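安卓游戏综合讨论 > 闲聊与吐槽
主题:Drilten 第二赛季的“云存档迁移”,有人真的迁成功了吗?

楼主 半块橡皮
发表于 2023年9月12日

先说清楚,我不是来带节奏的。官方公告写得很漂亮,说旧存档“无缝迁移”到新账号系统,绑定邮箱之后点一下就行。我点了,等了90分钟,进度条停在原处,退出重进,角色等级还在,仓库里的材料没了。客服回了一封模板信,让我“检查网络环境”。

网络环境跟仓库有什么关系?请懂的人讲讲。

另外,公告下面那一排“已成功,感谢团队”的留言,我点进去看了几个,都是没头像没发帖记录的号。我不下结论,你们自己看。

2楼 蓝田老猫
我迁成功了,材料一个没少。平板,安卓12,家里的宽带。楼主别一上来就怀疑水军,我也没头像,我是真人。

3楼 半块橡皮
回复2楼:那请问你迁之前仓库里有多少东西?刚出新手村的号迁成功说明不了什么。

4楼 蓝田老猫
573格,满的。从1月开服玩到现在,够不够?

5楼 晚饭吃什么
插一句,我觉得两位说的可能是两回事。老的存档有两种,一种是Grinbridge区的,一种是Wostdale区的。Grinbridge那边开服早,存档格式据说旧一些。楼主是哪个区?

6楼 半块橡皮
Grinbridge。“据说”是听谁说的?

7楼 晚饭吃什么
群里。我知道群里的话不能全信,可官方也没给过别的说法啊。

8楼 Dijkstra不走弯路
我把能试的都试了一遍,记在下面。先声明,这是我一个人一台手机的结果,别当教程转出去。

第一步,迁移前截图。
仓库、货币、任务进度全部截一遍,截图里要能看到角色编号。官方的申诉表单要求填编号,事后再找很麻烦。

第二步,关掉自动同步再登录。
设置里那个开关藏在“账号与隐私”下面的二级菜单。我第一次没关,本地旧档和云端新档打架,结果跟楼主一模一样。关掉之后重来,货币回来了,材料回来一部分。 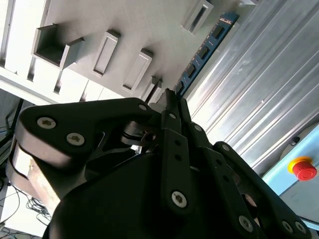
第三步,等服务器低峰再点确认。
这一条我自己也拿不准。我半夜点的,很快就过了,可能是巧合。要是有人白天高峰也能过,请来打我的脸。

第四步,别清缓存。
网上好几篇“攻略”一开头就让人清缓存,我看过的几篇文字几乎一样,连错别字都相同。清完之后本地档就没了,连申诉的依据都没有。

9楼 阿泰修车
楼上第二步我照做了,没用。材料还是零。所以这个同步开关的说法我只信一半。

10楼 Dijkstra不走弯路
回复9楼:你关开关之前是不是已经点过一次迁移?点过的话云端已经写了新档,再关也晚了。

11楼 阿泰修车
点过。那你这话应该写在第二步最前面。

12楼 Dijkstra不走弯路
有道理,可惜这论坛回帖过了时限不能改。后来的人看到11楼吧。

13楼 玻璃珠
我对整件事的看法比较难听。好端端的存档为什么要迁?公告说是“为了更好的体验”。新账号系统上线的同时,商店里多了一个“仓库恢复券”,卖3,333钻。东西丢了,券刚好上架。

14楼 蓝田老猫
那个券是恢复误分解的装备用的,说明写得很清楚,跟迁移丢的材料没关系。骂之前能不能先读一遍?

15楼 玻璃珠
我读了。丢了材料的人着急的时候会不会读?

16楼 半块橡皮
这点我站13楼。不一定是故意的,但时间挨得这么近,总得出来解释一句吧。

17楼 晚饭吃什么
有个叫Clem Partington的玩家在英文区发了长帖,说他申诉了2次,第二次附上截图和角色编号,材料全补回来了。链接我不贴了,贴外链要审核,英文区搜他名字就有。

18楼 阿泰修车
一个人成功的帖子。前面不是还有一排“感谢团队”吗。

19楼 晚饭吃什么
他主页有从开服起的发帖记录,骂官方骂得比你狠多了,不至于是托。

20楼 半块橡皮
行,我按这个再申诉一次。截图我没有迁移前的,只有上个月跟朋友炫耀仓库时发过的一张,编号糊成一团,不知道认不认。

21楼 蓝田老猫
糊了就别抱太大希望。你那朋友手机里说不定存的是原图,问问。

22楼 玻璃珠
我先不迁了,旧客户端还能登。等哪天强制更新再说。

23楼 Dijkstra不走弯路
旧客户端进度不上云,手机坏了就什么都没了,你自己掂量。

24楼 半块橡皮
更新:朋友那里找到原图了,编号能看清,申诉表已提交,页面显示“处理中”。上次也是“处理中”,然后就来了那封模板信。有结果我再回来。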